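Allum 2 Listening Test Headphones

I run a small hearing lab and I build these in the back half of it, so if the order page looks a bit homemade, well, it is! The Allum 2 is the pair I kept wishing I could buy when I was a grad student taping foam to consumer headphones and hoping my thresholds would come out the same two mornings in a row.

They're closed-back, they go over the ear, and they're made for people running tone detection, gap detection, loudness matching, all the usual psychophysics stuff. I match the left and right drivers by hand before anything goes in the box. You get the printed response curve for your own pair (not an average of everybody's), plus a text file you can drop straight into your calibration script.

The whole set weighs 252 grams without the cable. My first version, the one some of you still have, was 246, and the extra went into a wider headband pad after Bilal Abou Jaoude ran a long masking study with them and sent me a very polite email about sore heads. He was right. I wore the old ones through a full staircase session that same week and took them off twice.

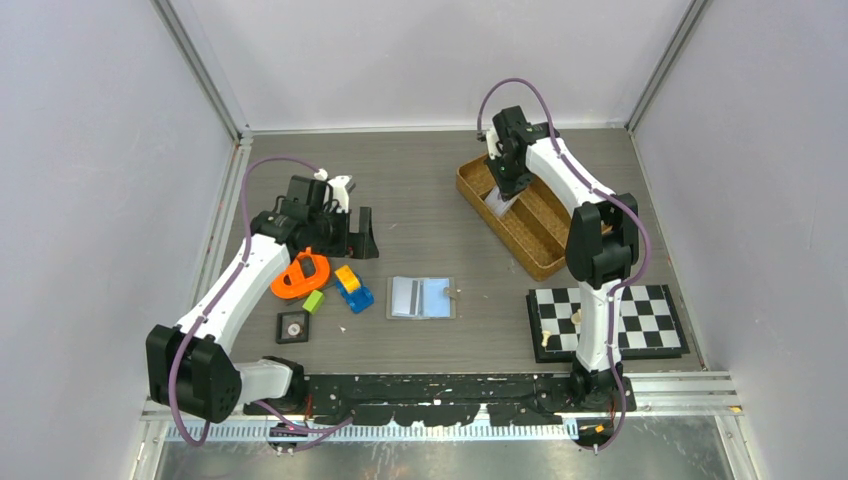
The cable unplugs at the left cup and locks with a quarter turn. I went with the Dizon connector again, which costs more than I'd like, but the cheap ones crackle when a listener turns to look at the clock, and then there goes your trial. Spare cables are in stock, straight or coiled. Get the straight one if your booth has a wall panel.

Pads come in velour or the smooth wipe-clean kind. Velour is nicer for long sessions. If you test a lot of people back to back, get the smooth ones and a spare set, and please redo your calibration when you switch, the low end does shift!

They'll run from any decent headphone amp. I use a Borkard on my own bench and have had no trouble with it. If you're still on the older Jorex box, write me first, because the output on that one is a little odd and I may need to send you a different plug.

Orders placed now go out in February. I build in small batches and I answer the email myself, usually after 4 in the afternoon when the last listener has gone home. Send your old pair back with a note if you want them rematched, I do that for the cost of shipping.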